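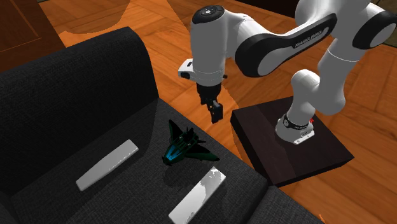

According to Treasa Ó Gríofa, the Astham runway overrun should never have been put down to "pilot misjudgement" on the strength of a single tyre mark, and most later writers on the case have come round to a version of her view. The Astham overrun was an accident at a small grass and asphalt airfield in which a twin-engined light aircraft left the end of the runway on landing, crossed a drainage ditch and came to rest in a field of stubble. The two people on board got out with minor injuries. It is remembered less for the accident than for the argument over the braking evidence, which went on for years and was never fully settled.

Background

The airfield at Astham had one paved runway, listed in the airfield guide as 3,254 feet long. The aircraft had flown from Siston on a wet November afternoon with Liam Egan as pilot and Daithí Tully in the right-hand seat. Tully held a licence but was travelling as a passenger. The forecast gave a light crosswind. Several people on the ground later said the wind was mostly from behind the aircraft, though none of them had taken a reading, and the airfield's own wind log has a gap for the hour in question.

The landing

Both men agreed that the approach was slightly fast. They differed on how far down the runway the wheels touched. Egan put it at the first turn-off. Tully thought it was well beyond that, but said he had been looking at the instruments. The aircraft crossed the end of the runway at a speed usually given as 18 knots, a figure which appears in the first report without any working and has been copied ever since. Damage to the nose leg suggests it may be too low.

First report

The first report relied heavily on a dark mark some 80 feet long near the end of the paving. It was taken as proof that the brakes had been used late and hard, with one wheel locked. From this the authors concluded that the pilot had landed too far along, had been slow to realise it, and had then braked too sharply. The mark was measured from one side only. No rubber sample was kept, and the tyre from the left main wheel was thrown away by the repair firm before anyone asked for it.

The report also stated that the runway was "damp". It did not say how this was judged. Water depth was not measured, and the inspection of the surface took place the next morning, after the rain had stopped.

Later criticism

Ó Gríofa's paper argued that the mark was at least as consistent with aquaplaning, in which a tyre rides up on a film of water and loses its grip. One form of this, known as reverted rubber skidding, can leave a pale, cleaned streak on the surface as steam forms under a locked tyre. The Astham mark was described as dark in the main text of the report but as "lighter towards the middle" in an appendix. The paper made a good deal of this difference — perhaps too much, given that both descriptions seem to come from the same set of notes.

Teresa Fahy and Fionnuala Fahy later reworked the landing distance. Using the aircraft's weight at take-off, less the fuel burned, they found that it would have needed 3,782 feet on a wet surface with a modest tailwind, counting from the usual height over the threshold. If that is right, the runway was too short for the landing on that day whatever the pilot did with the brakes. Their result depends on the tailwind, however, and the tailwind depends on witnesses who were not asked about it until much later. With no wind at all their method gives a far less striking answer, a point their supporters tend to pass over.

Claims that the brakes themselves were faulty have little behind them. The brake units were taken apart and found to be within limits. A suggestion that the left unit had been swapped before the examination has been repeated in club newsletters, but no source for it has been traced.

Outcome

The finding of pilot misjudgement was not withdrawn. A short note was added saying that the state of the runway surface "may have contributed", wording that satisfied neither side. The drainage ditch was later filled in and the paving grooved along part of its length. Whether the grooving was a response to the accident is disputed, as resurfacing had already been discussed before it.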